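Druvel Hand Study: Gallery
Learning to grasp from people holding the tool themselves
Posted January 2022 by Ashraf Bouazza

Welcome, and thank you for stopping by! Several of you have written since the talk in June asking to see more of the work, and I kept promising to put up a page and then kept finding something in the code that needed me more. So the page is up at last, with a bit of background first for those of you who come from outside the lab, and then the gallery, and then my usual rambling about what we learned (you are welcome to skip any of it).

The short version of the project goes like this. We want a robot arm to do small tabletop jobs, the kind you and I do without thinking, such as lifting a lid, picking a part out of a tray or moving a clip from one box to another. One way to teach an arm is to drive it by remote control and record what it does. We did that for the first stretch of the Druvel study, and it was slow going, and very tiring for whoever was driving. The other way is to give a person a gripper they can carry in the hand, with a camera fixed to it, and let them simply do the job. The camera records what the gripper meets, and later the arm learns from those recordings. I had been skeptical of the second way. I am much less skeptical now, and I will try to explain why without burying you in charts.

We called our version of the method Famell, after a long afternoon of worse suggestions. A Famell recording begins before the hand has reached for anything, with the fingers apart and a good stretch of table in view. I used to trim these openings off when I prepared the data. They looked like dead time to me, and storage costs money, and I am impatient by nature. Then we trained one policy on trimmed recordings and one on whole ones, and the trimmed one kept arriving at the table as if it had been dropped there by parachute. It knew how to close on a part but it had very little idea how to come in from farther off. So the openings went back in, and I have grown rather fond of them.

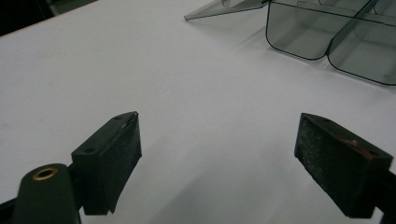 Fingers apart over the white tabletop, with the smoky gray organizer tray off to the upper right and its lid flap lying open. The speckled black foam pads are on the inner faces of the fingers.

I chose this view for the page out of a great many, partly for the tray. Clear and tinted plastic gave us more trouble than anything else in the study. The table shows through the walls, the edges come and go depending on the angle, and a depth sensor of the cheaper sort (ours was certainly of the cheaper sort) will happily tell you that a wall is a hole. With ordinary color video the network has to find the tray from its dark fold lines and the soft shadow underneath, much as you and I would. We found that it can do this quite well when the recordings contain plenty of different approaches, and quite badly when everybody who makes them comes in from the same side. That was a humbling lesson for me, as I had written instructions telling everybody to come in from the same side!

The foam deserves a word too. Bare plastic fingers are easy to clean and easy to print, and I argued for them at first on those grounds. But a small hard part against a smooth hard finger likes to shoot off sideways, and then you spend the next while on your hands and knees with a flashlight. Foam pads forgive a slightly crooked grip. They also wear, so we write down when a pad is changed, and we keep recordings from old pads and new ones together in the training set. The arm will have to live with worn pads some day, and it may as well see them early.

How we made the recordings

A session in the Famell protocol is 20 recordings, and then a break. We settled on that number after trying longer sessions, where the last few recordings had a sort of weary sameness to them that you could pick out from across the room. Each recording covers one job from start to finish. If the person fumbles and recovers, we keep it. If the person fumbles and gives up, we keep that too, in a separate folder, and I will come back to it further down.

We had 4 jobs in the main study: opening a lid, taking a part out of a compartment, putting a part into a compartment, and closing the lid again. People are always surprised that closing is the hard one. You would think that gravity would be on your side, and most of the time it is, but a thin flap gives you very little to aim for, and if the fingers come down a touch too far along it the whole box scoots away from you. Human hands correct for this without any fuss. Our arm needed a lot of persuading.

I asked for one thing from everyone who carried the gripper, and it was to move at a pace they would use at their own kitchen table. When people know they are being recorded for a robot they begin to move like one, in stiff little stages, with a pause at every corner. It makes for dreadful training data. The best recordings we have came from a colleague who chatted about her garden the entire time.

What came out of it

For the final comparison we gave each policy 100 attempts, shared evenly among the jobs, with the box put down in a fresh spot every time. The policy trained on remote-control recordings failed on 27 of them. The policy trained on Famell recordings failed on 20. I know that is hardly the kind of gap that stops traffic, and I would ask you not to read too much into it, coming as it does from one arm in one room. What pleased me more was the cost of getting there. A remote-control session used up the arm, the driver and most of a morning, and a hand-held session used up one person and a cup of coffee.

The failures were different in character as well. The remote-control policy tended to stop short, hovering over the part as though it had forgotten what it came for. The hand-held policy was bolder and made bolder mistakes. Its favorite was to close on the divider wall inside a compartment, quite firmly, and to lift the entire tray. I have watched that happen more often than I would like, and I still laugh at it.

Then there is the folder of recordings where people gave up. We tried adding these to the training set, marked as failures, in the hope that the policy would learn what to steer clear of. On the lid jobs it seemed to help a little. On the part jobs we could see no difference at all. I don't have a good account of why, and if you have worked on something similar I would dearly love to hear from you.

A few answers to letters

Someone at Villanueva asked whether the hand-held gripper has to match the one on the arm. Ours match closely in the fingers and the pads, and we took some care over that. Everything behind the fingers can differ more than I expected, as long as the camera sits in the same place and looks the same way. When our mount slipped by a small amount halfway through a session, we lost the whole session, so check your screws.

Another reader asked if we randomize the table surface. We did not in this study, and it is the first thing I would change. A plain white surface is a kind table. It shows shadows nicely and hides very little, and a policy raised on it gets spoiled. The next round, which we are calling Trokow, will use patterned and darker tops, and very likely some clutter from my own desk, of which there is an endless supply.

And to the student who wanted to know how much programming is needed before starting on a project like this one: less than you fear. You will spend far more time than you expect on naming files, checking clocks and finding out which recordings were made with which pads. Keep a paper notebook beside the table. Mine has coffee on most of its pages and it has rescued me more times than any script I ever wrote.

More pages will go up as the Trokow recordings come in. If you would like a copy of the protocol sheet, or the longer write-up with the tables in it, write to me at the lab and tell me a little about what you are working on. I answer everything, though not always quickly.

Ashraf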